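**Ticket 680: Player statistics missing from public box scores**
Site: Istville Youth Basketball League, results pages
Opened by: Killian Vidal
Assigned to: Oluwatosin Yusuf
Priority: 2
Status: Closed

**Description of problem**

Following the girls' varsity game between Fortin and Kenda, the public box score showed the correct final score but listed no rebounds or assists for any Fortin player. Points and fouls were displayed as usual. The scorer's table confirmed that all entries had been made on the courtside tablet and that the paper sheet was complete. Two college coaches had asked the league office for the figures, and prompt attention was requested.

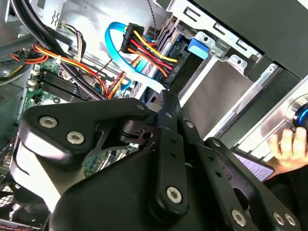
Killian Vidal wrote that the same fault had now appeared in the boys' game that followed, again for Fortin only, and asked whether the league should take the page down until the numbers could be trusted.

**Initial response**

The page was left in place, with a notice that statistics were under review. Scores and standings are drawn from a separate table and were not affected. The office was asked to supply scans of both paper sheets and the roster file that Fortin submitted in September.

**Findings**

1. The tablet export contained rebounds and assists for every player on both teams.
2. The import log reported no errors for Kenda. For Fortin, it recorded "player not matched" against each line of secondary statistics.
3. Fortin had renumbered its players after the preseason tournament at Pornov. The new numbers were entered on the tablet but were not updated in the league roster.

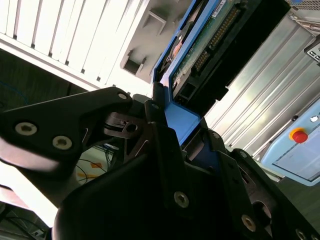 *Results support, Istville*

Points and fouls are matched by player name. Rebounds, assists, steals and blocks are matched by jersey number. A team whose numbers have changed will therefore show a partial box score, and no warning is given to the person who uploads the game.

**Action taken**

The Fortin roster was corrected and both games were imported again. Each box score was then compared with the scanned sheet. One difference remained in the boys' game, where 3 assists had been credited to the wrong guard on the tablet. The paper sheet was treated as the official record and the entry was amended.
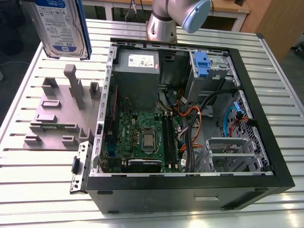 **Oluwatosin Yusuf**

Season totals did not refresh after the second import. The leaders page holds a stored copy of up to 200 players and is rebuilt overnight. A manual rebuild was run, after which the Fortin players appeared in the rebounding and assist tables. Coaches who downloaded the leaders list before the rebuild should obtain a new copy.

Teams are reminded that any change of jersey number must be sent to the league office before the next scheduled game. Scorers are asked not to correct numbers on the tablet alone,
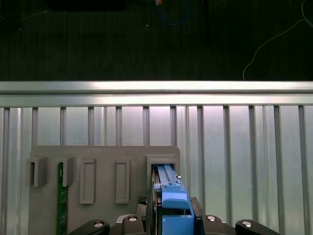 and to note the change on the paper sheet beside the player's name. A request to match all statistics by league player ID has been entered as a separate ticket. Until that work is complete, the office will check the import log after each round of games.

**Closing note**

Killian Vidal confirmed that both box scores are correct and that the notice may be removed. Notice removed. Ticket closed 15 December 2020.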